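A Rule for the Bag

Opinion
By Ysaline Huet
December 25, 2018

The Drenddale code of practice for household manipulation was written with boxes in mind. Its 32 clauses say a good deal about payload, closing speed and the distance at which an arm must slow near a person. They say very little about cloth. A machine that grips a carton may be judged by whether the carton is dropped or crushed. A machine that opens a person's bag ought to be judged by more than that, and the code as it stands gives an assessor no means of doing so.

The matter deserves attention before the revision closes in May. Bags are among the first things that people with limited hand strength ask for help with. They are also among the most awkward things a gripper can be asked to handle. Fabric folds under contact and takes a new shape each time it is touched. A strap may lie across the very place where a finger needs to go, and a strap that is caught by accident can pull the whole bag over, along with whatever stands next to it.

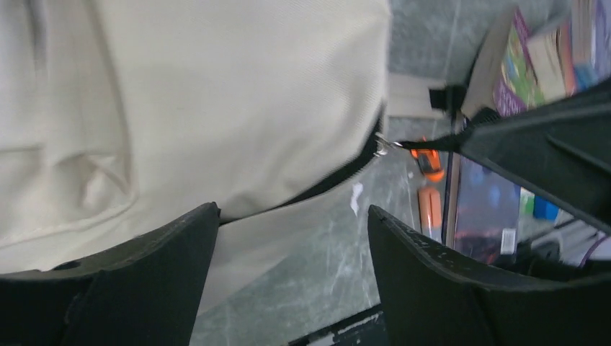

Colin Fothergill takes the opposite view, and has put it to the drafting group in writing: a special clause for bags would lead to a special clause for coats, then for curtains, and the code would soon be too long for anyone to follow. He would keep the general duty of care and leave the rest to the manufacturer's own risk assessment.

The concern about length is a fair one. A code that is not read protects no one. Yet the general duty of care has been in place since the first edition, and it has produced 14 different test methods among the members who submitted their procedures last year. Several of those methods used a flat sheet of fabric clamped at the corners. It is hard to see what a clamped sheet can tell a buyer about a backpack standing on a floor among books and toys. Where the duty is general and the tests are private, the results cannot be compared.

What is needed is modest. The revised code should contain one clause on soft containers, meaning any bag, pouch or case whose walls give way under the gripper. That clause should set out how the trial is arranged, which contacts are permitted, and when the machine must stop.

On arrangement, the trial should take place in ordinary disorder. Small objects should be left near the bag, and loose straps should be left loose. The practice at Penrose of tucking every strap away before a trial makes for clean records and poor evidence. Jarrah Tuhiwai's review of 130 recorded trials there noted that straps had been secured beforehand in all of them, and the review was right to recommend that those results be kept out of any public claim.

On contact, the clause should name the parts of a bag by which a machine may pull. A zipper should be drawn by its tab, or by a ring or cord fixed to the tab. It should not be forced apart from the teeth. Where a finger must enter an opening, the permitted force should be set for the lining, whose strength may be much less than that of the outer fabric. At present the Trelo test method gives a single force limit for the whole item, and that limit was chosen for the shell.

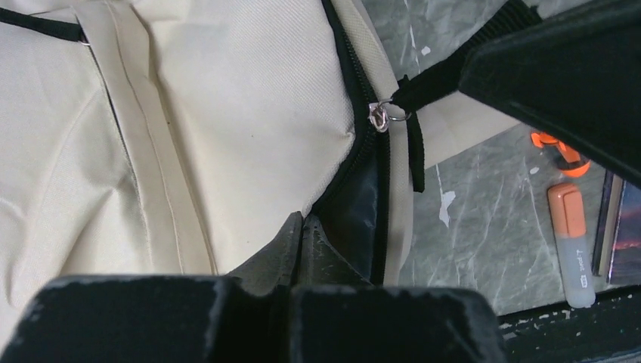

Should a machine be allowed to go on pulling when a zipper jams? It should be allowed one further attempt at the same force, after which it should release the tab and report the fault to the person it serves.

The stopping rule will be the most disputed part of the clause. Gemov, in its comments on the draft, asked for up to 11 attempts, on the ground that a person would try at least that often. So a person might. But a person feels the cloth begin to catch between the teeth and changes the angle of the hand. Until a manufacturer can show that its machine does the same, repeated pulling is a risk placed on the owner's property, and the owner has not been asked.

Consent belongs in the code as well. A bag is a private thing. The machine should open only the compartment it has been told to open, and any images recorded during the work should be kept no longer than the task requires. Chelsea Haworth's proposed wording on this point is short and clear, and it should be adopted without change.

Members may object that all of this adds cost. It adds a day of testing, by the estimate Valdemar Dalsgaard supplied to the drafting group, and a day is a reasonable price for a machine that will be offered to people who cannot easily repair a torn bag or gather up what has fallen out of it. The draft clause is open for written comment, and members who test on clamped fabric are particularly urged to reply.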